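The Cream Sofa at Erkbridge

We've wanted to give this sofa a page of its own since August, and now it finally has one! Gebhard Frei picked it out for the sitting room at Erkbridge after trying 23 others (he's patient, we're not), and it has turned into everybody's favorite spot in the house. It's long, it's soft, and it's very, very cream.

The headrests and the pillows
Cream leather, puffy tufted panels all the way along, and those thick adjustable headrests on top. The teal-blue pillow gets all the compliments, but I'm fond of the light gray one too — it sits so quietly against the leather.

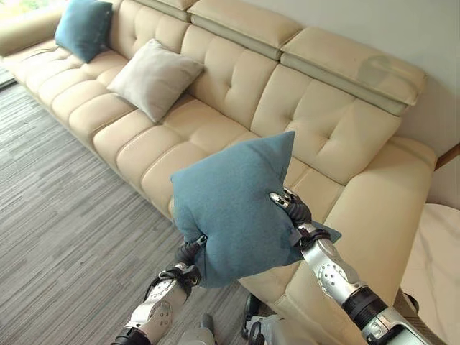
Cream on gray-blue
The carpet came first, years before the sofa, and we worried the two would fight. They don't! Gray-blue next to cream feels calm and a little beachy, and it made choosing the teal pillow easy. Gebhard wanted mustard. He was outvoted.

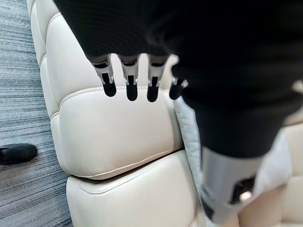
For anyone planning something similar, measure your doorways before you fall in love. Ours cleared the hall with almost 2 inches to spare, and that was with the door off its hinges. The next gallery will be the reading corner, with the Gisler lamp and that big green armchair from Flenport.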